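2025-01-12 星期日 阴

早上醒得比平时晚,窗帘外面灰蒙蒙的,躺在床上还在想昨晚那次备份恢复演练。本来答应自己周末不碰数据库,结果吃过晚饭还是忍不住把电脑打开了,一弄就弄到半夜(茶泡了又泡,最后淡得跟白水差不多)。既然已经弄了,今天就把经过慢慢记下来,免得过两个星期又忘得干干净净。

事情要从上周说起。我们那套叫 Eltport 的订单系统,备份任务一直是绿的,每天早上邮件里一排“成功”,看着特别安心。可是 Nilton Agudelo 在周会上随口问了一句:上一次真正把备份还原出来是什么时候?会议室里安静了好一会儿。我翻了翻自己的笔记,上一条还是去年二月写的,那时候库还小得很,跟现在完全不能比。我脸上有点发烫,当场就说这件事我来做。
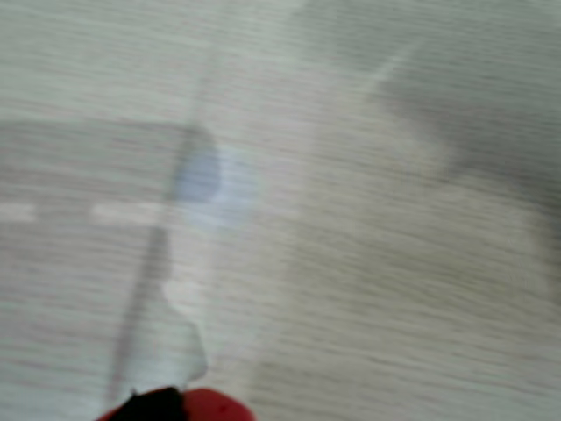 日志备份的链条是我最担心的一环。完整备份好说,文件在那里,大小也对得上,可中间那些日志文件一个接一个,少了哪个,后面的就都接不上了。我盯着这片灰白色的、像木纹一样的表面发了半天呆,细细的线一条一条往旁边拉过去,倒真有点像日志序列号,一段挨着一段,就看中间断没断。后来我老老实实写了个查询,把 msdb 里的备份历史拉出来,按顺序一条条比对首尾的 LSN。一共 400 个日志文件,查到后面眼睛都花了,果然有一处对不上。原来是有人在白天手动做过一次日志备份,文件存到了 Filip 那台测试服务器上,没有放进正常的目录。文件还在,真是谢天谢地!我把它拷回来,链条就又接上了。

还原本身倒比我想的顺。先用 NORECOVERY 把完整备份还原上去,再接差异备份,然后用脚本一个一个地追日志,最后停在我事先选好的时间点。为了验证,我提前在一张小表里按时间顺序写了 3,000 行测试数据,时间点正好卡在第 1,000 行后面。还原完一查,就是 1,000 行,一行不多一行不少。那一刻心里的高兴真是没法形容,都半夜了,也没人可以说,只好自己在椅子上转了个圈。

不过也有让我不大舒服的地方。整个过程比文档上写的恢复时间长得多,光是等第一步的文件初始化就等了很久。我看了下,那台机器没有开即时文件初始化,数据文件要老老实实地填零。日志文件也长得太大,估计是很久以前谁设的自动增长,碎得厉害,VLF 多得吓人。这两样都记在单子上了,等下个维护窗口再动,白天绝对不碰。
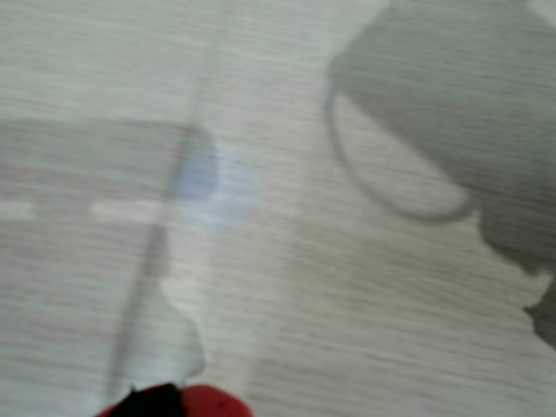
浅色的表面,影子斜斜地落在木纹上。

中午下楼买了点菜,顺便在路口那家店喝了碗热汤,脑子总算清醒些。回来又想起 Flollus,那个报表库一直是简单恢复模式,当初说数据可以重新跑,所以没有人在意。可是现在财务那边也往里面手工录东西了,要是真坏了,丢的就是一整天的活儿。这个得找他们好好谈谈,看能接受丢多少,我不能自己替人家拍板。想到要约会议,我就有点头疼,财务的日历永远是满的。

下午给 Nilton 发了封长信,把步骤、脚本和那个走丢的日志文件都写清楚了。本来只想写几句,写着写着就收不住,我这个毛病大概是改不掉了。他回得很快,说以后每个季度都做一次,轮着来,下次让 Drestitz 项目组的新同事跟着我做。我挺乐意的,带人一起做,总比半夜一个人对着进度条强,何况那个进度条到百分之九十就喜欢停着不动。

明天要做的:给手动备份加上 COPY_ONLY 的说明,贴到内部文档最前面;校验和选项全部打开;还原出来的那个库跑一遍 DBCC CHECKDB,昨晚实在太困,这一步没做。还有 5 个小库没有纳入演练,也得排个时间。

晚饭煮面,早点睡。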